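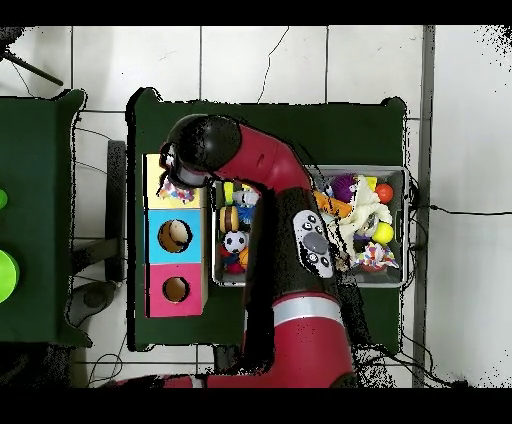
Home Files Readme History

# Cidora Toy Table

Maintained by Mahsa Nikzad

Cidora is a set of 400 short recordings of toys being sorted on a table. It covers picking a toy out of a bin, moving it across the table, and setting it down at the shape-sorter box or in the other bin.

## Toys and bins

The table top is dark green. The shape sorter goes on the left and the gray bins go to the right of it. The sorter has three sections, pale yellow at the top, light blue in the middle and bright pink at the bottom. The blue and pink sections each have a round hole, and the blue one is larger.

Toys are a mix of hard and soft: a hamburger, a small soccer ball, a spiky purple ball, a white plush, a multicolored rope. Labels use plain names, so `rope` and `plush` and never a product name.

## Layout

- `train/` — 200 recordings
- `heldout/` — 200 recordings
- `labels.csv` — one row per move, with toy, start, end and result

Start and end are one of `sorter`, `bin_small`, `bin_large` or `table`. A toy left leaning on the sorter is labeled `sorter`. Result is `placed`, `dropped` or `missed`.

## Known problems

Color and depth are stored separately. Depth has gaps along edges, and they are left unfilled. Toys deep in a full bin are often hidden, so labels list only the toy being moved.

Rows from the July batch used `ball` for every ball. These were relabeled by hand — tell Mahsa if you find one we missed.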